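Company > About Us

About Hostgate

Hostgate supplies shoe lasts, fitting stock and packing materials to small footwear makers and repair shops. Geetha Namboodiri started the business in a rented unit behind Gromgate Mills, and we still ship from the same street.

We carry 2,587 stock items and serve 825 trade accounts. Most customers are shops with one or two benches that need a few pairs at a time. There is no minimum order.

Returns and mixed lots are sorted by hand. Cartons stay in gray plastic bins while they are being checked, and each one gets a label before it goes back on the shelf.

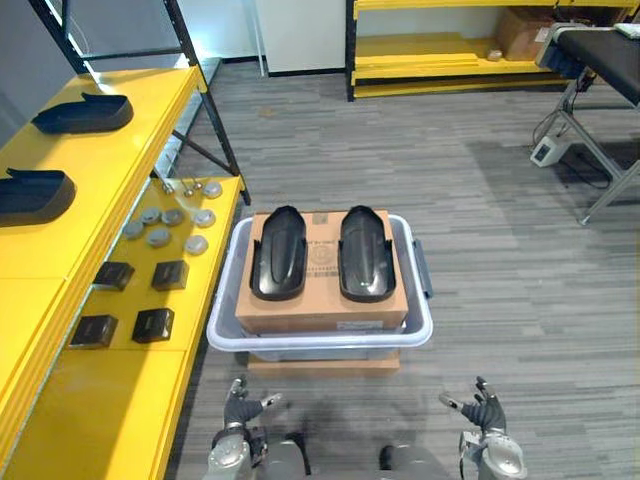

Our Lines

Mathew is our everyday range, sold in whole and half sizes. Imanel covers wide and extra-wide fittings and was added after repeated requests from orthopedic shops. Both are kept in stock all year, except during the August count, when orders take an extra day or two.

Ordering

Trade orders placed by 2 p.m. leave the same day. We can hold up to 3,580 pairs on reserve for account customers. Call the trade desk to set this up.

Related pages
Opening a Trade Account
Mathew Size Chart
Imanel Wide Fittings
Returns and Mixed Lots

Contact | Copyright Hostgate | Back to top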